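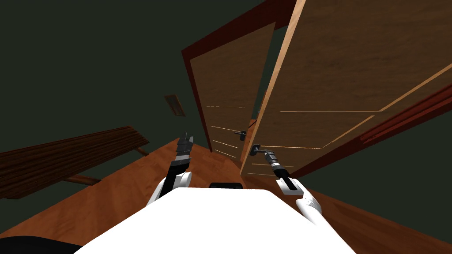 I'd been wanting to talk to someone who tunes pianos for a living ever since mine started sounding like a saloon in a cowboy movie. The woman I finally tracked down has been at it for 29 years, she works all over Londport, and she agreed to chat on one condition, which was that I didn't print her name (she has plenty of customers already, thanks). We met on a Thursday morning and I asked what she notices first when she walks into a house. I figured she'd say the piano. Nope! "The floor," she said. "Then the doors." A wooden floor with a pair of wooden doors at the end of it makes her listen before she's even put her bag down. "Wood floors are lively. You clap once and you know what kind of day you're going to have."

She does clap, by the way. She did it while I was pouring the coffee and I nearly dropped the pot.

She got into the trade by accident. She was working the front desk at a music store in Risden, the tuner quit, and the owner handed her a lever and told her to go practice on the worst upright in the back. "I broke two strings before lunch," she said. "I cried in the parking lot. Then I went back in and broke another one."

I asked how long it took before she was any good. She laughed at me for a while — a real laugh, head back — and then said she'd kept a notebook, and the first tuning she was proud of was number 70. By number 100 she'd stopped carrying the cheat sheet. The notebook is up to 2459 now, and she still writes down every one, with the weather.

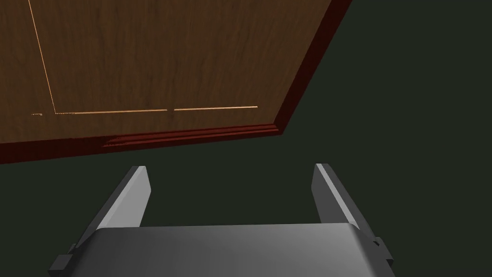 Weather is her big subject, and once she got going I hardly had to ask anything. August is when the phone rings, she told me, with everybody's middle octaves going sharp in the same sticky week. "People think it's the playing that does it. It's the air." The soundboard soaks up moisture and swells, and the strings get pulled tighter along with it. She says you can see the same habit in anything made of wood, and she talked about the kind of brown panel with the grain showing and a dark reddish border around it, the sort of thing people dust for years without thinking about. "That was a tree," she said. "It still wants to move." She tells customers to keep the piano away from the heating vent and leave it at that, and they mostly nod and put it by the vent.

Her favorite customer is a church on Bondarchuk Street, where the piano is older than the building and has one key that sticks only at funerals (her words). Her least favorite is anyone who hovers. "If you want to watch, sit down. If you want to talk, I'll come back when you're at work."

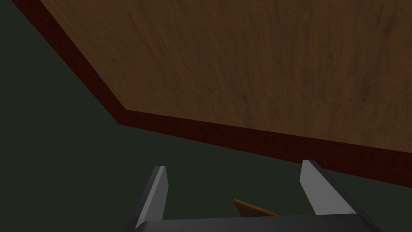 We got onto money, which I always feel funny asking about, but she didn't mind one bit. She charges the same for a concert grand as for a spinet with a missing leg, and she won't tell anyone their piano is worthless, even when it is. What she will do is sit them down somewhere, usually at a big wooden table with the grain swirling all over it, and go through what it would cost to fix. "A table is good for bad news. People run their hand along it while they think." Half of them keep the piano anyway. She likes those people best and gives them a free pitch raise if they promise to call her again within the year.

Before she left she played a few bars of something slow on mine, made a face, and booked me in for next week.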